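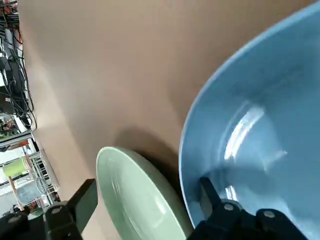
Wrist camera view: green plate on its edge between the fingers, blue bowl to the right.

Every gripper pitch I have sat through ends at the same place, a number. The Clustach two-finger got 103 clean plate lifts in a row, or it can close in 400 milliseconds, or whatever the slide says that month. I have stopped writing the numbers down.

Look at where the right fingertip is. It sits just inside the rim of the bowl, with a plate standing nearly upright beside it. Dishes get into positions like that all the time, and a demo reel rarely shows you one. I would like to know what the fingers do next to glossy glaze, how wide the pads are compared with the gap, and who set the plate there. The sales sheet covers payload.

Jasper Wouters and I have argued about this since May. He thinks the wrist camera settles it: put the eye where the work is and the controller will sort out the rest. I think a wrist camera gives you a beautiful view of one rim and a poor idea of the table. His Sterkach controller costs $3,749 before you buy a single cable, and I have yet to hear him explain which part of that money buys judgment.

Then there is the second arm. Two arms look like twice the robot, and the people at Orach price them that way. What you also get is two sets of elbows sharing one table, and a lot of black cable.

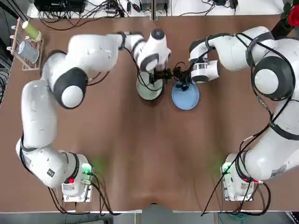 Both arms reaching in over two plates, grippers nearly touching.

With the grippers that close together, I care less about finger force than about who gives way. The comparison charts I get sent test one arm at a time, on one object, with nothing in the way. The Đinh chart has 13 rows and not one of them is for a neighbor.

I am not against any of this — I would buy a pair tomorrow if somebody showed me a dull afternoon of dishes, failures left in. Send the unedited log along with the brochure. Jasper says I will be waiting a while, and on that we agree.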